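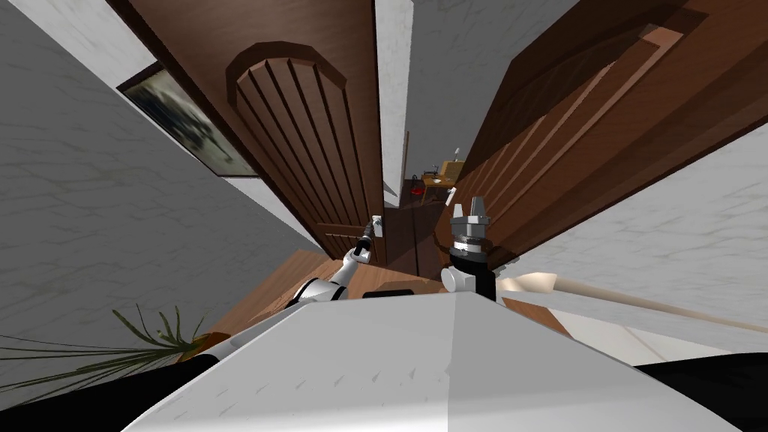
*A robot arm reaches for a door handle (computer rendering).*

# "We just kept asking who was still short"

26/07/2022

Rónán Mac Suibhne has answered the phone twice before I get my coat off. One call is from a driver who can't find the loading door, the other from a woman in Ritside who wants to give a month of her pension to the relief fund. He talks to her for a good ten minutes and writes her name on the back of his hand.

"She rang in January too," he tells me. "Same voice, same offer. I told her to keep half. She laughed at me and sent the lot!"

Mac Suibhne runs the Ivham Household Relief Fund, which pays rent and heating bills for people who lost work during the pandemic and haven't got all of it back. I had read the council minutes and expected a dry sort of morning. I was wrong, and I came away wanting to tell everyone I know about this place.

The fund began when 4 members of Ivham council agreed to give up their allowances for a quarter. Mac Suibhne was not one of them. He was working in the housing office at the time and heard about it in a corridor.

"I thought, well, that's lovely, but where does it go? There was no account. There was no form. So I wrote a form that night on the kitchen table, and it was a terrible form. It asked for your fax number."

The form is better now. It fits on one side of paper, and most people hear back in 2 days. Since the doors opened the fund has helped 74 households, 28 of them in Kamley, where the packing plant cut its night shift and never brought it back.

Kamley is the part he gets most excited about. He pulls a street map out from under a pile of folders and shows me how word traveled, from one end of Holzer Street to the other and then up the hill past the school.

"You can't advertise this kind of thing," he says. "People see a poster and think it's for somebody worse off. But if your neighbor says, look, I filled it in and they paid the gas, then you'll do it. We had a whole row of houses come in the same week." 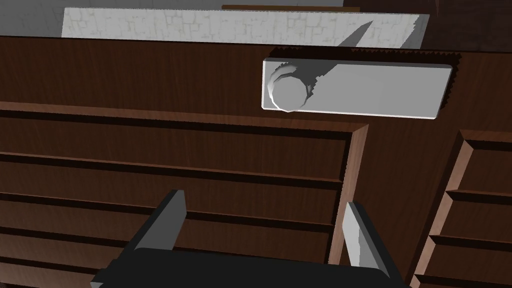
Not all of it has gone smoothly. The council wanted the fund to close in the spring, and there was a long argument over whether staff could have money taken straight from their pay. Some of them felt pushed into it. Mac Suibhne took their side.

"If your boss gives a month's salary and then looks down the table at you, is that a gift? I don't think so. We made it private. I don't know who on the staff gives and I don't want to know."

Did giving drop when the names came off the list?

"It went up," he says, and slaps the map. "I was so pleased I rang my sister."

The council votes on another year of funding after the summer break. He has asked for a proper desk, a second phone line and the right to pay a bill on the day it comes in. He thinks he'll get the phone line.

Then it rings again, and it's the driver, who has found a loading door in Ritside.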